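Bench notes, July, 4:10 pm
Tabletop finish, second look

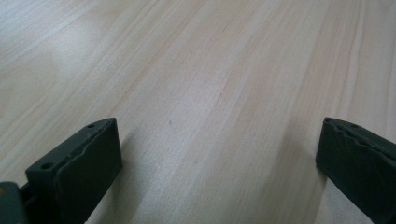
Murali wants to sign off on the Nolen top and I'm not there yet. Yes, it feels smooth. No knots, cracks or seams that I can find. But the Cekitz sheet promises "ring-proof after 40 hours" and I don't believe a sheet that doesn't say what was in the cup.

Sheen is satin, fine. Up at the left the glare washes the grain out, so I wouldn't judge color there. The middle and right read warmer, with some darker tan bands. Rekha says that's uneven oil. I say it's the wood, and neither of us has proved anything.

Small dark speck a bit left of center. Dust, a mark, or something under the finish? Wipe with a dry cloth first, and please don't sand it before I've had a look.

Coffee ring test still to do. Leave the cup 62 minutes, same as the Clesgate sample, or the comparison is worthless. Job number is 1146, not 1164 as written on the can.

Senan asked if one more coat would settle it. Doubt it. Ask Morag what she put on the last one and how long she let it cure.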